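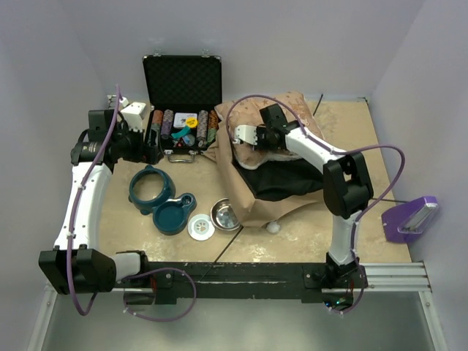
Games Library: Revised Care and Lending Arrangements

Members are advised that the Games Library at Kastness House will reopen for lending in August under revised arrangements. The changes follow a review of the collection carried out over the spring by Vasanthi Kodikara, Collections Manager, and Glória Magalhães, who coordinates the evening program.

The library now holds 827 cataloged items, including board games, card games, dice sets and the poker chip cases that have become the most frequently borrowed part of the collection. During the past year the chip cases were borrowed on 90 occasions, most often for fundraising evenings and family events. Nine cases came back incomplete, and a larger number came back with their contents in the wrong compartments. Staff time spent on sorting has delayed the next loan in several instances.

Each case will continue to be issued with its chips stacked by color in the rows provided. Borrowers are asked to return the chips in the same order. Where a case includes a deck of cards and a dealer button, these belong in the middle compartment between the chip rows and should be in place before the lid is closed. Small loose pieces should never be laid on top of the chips, where they may press into the lining of the lid. 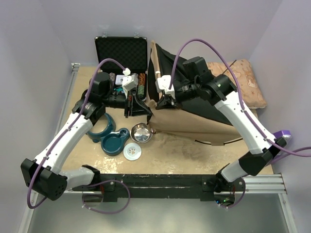
Storage of the cases has also been reconsidered. Chips are heavy for their size, and a full case placed on a high shelf is difficult to lift down safely. All cases will therefore be kept on the two lowest shelves of the Salgado Room, with handles facing outward. Members who wish to check the contents before signing for a loan should do so with the case flat on a table and the lid fully raised, so that the egg-crate foam inside the lid and the stacks below it can both be inspected. Any torn foam, bent latch or missing chip should be reported at the desk at that time. Damage noted before the loan will not be charged to the borrower.

The following points apply to all loans of chip cases:

The loan period is 12 days. One renewal may be requested if no other member has reserved the case.

Cases must be carried by the handle with both latches fastened. They should not be placed in the overnight return box at the Viler Street entrance.

Chips may be wiped with a slightly damp cloth and must be dried before they are put back. They should not be soaked or washed in a dishwasher. Cards should be kept away from moisture altogether.

Decks found to be short of a card will be withdrawn and replaced by the library. Borrowers are asked not to substitute a card from another deck.

Replacement chips will be supplied from the reserve stock held at the Pevov Annex. As colors differ from one case to another, members reporting a loss should give the number printed on the loan slip so that the correct chips can be located. Replacement normally takes one week, and the case will be unavailable during that time.

The review also covered the soft furnishings used at the library's seated events. Pillows and floor cushions may still be borrowed with a game for use on the premises. They are to be returned to the linen cupboard at the end of the session and should not be stored on top of game boxes or cases. Food and drinks remain restricted to the front tables.

Members holding a chip case on extended loan are asked to bring it to the desk before the reopening so that its contents can be checked against the catalog. No late charge will be applied to cases returned during this period. Reservations for the autumn may be made at the desk or through the members' page, and requests for more than one case should be addressed to Ms. Magalhães in writing.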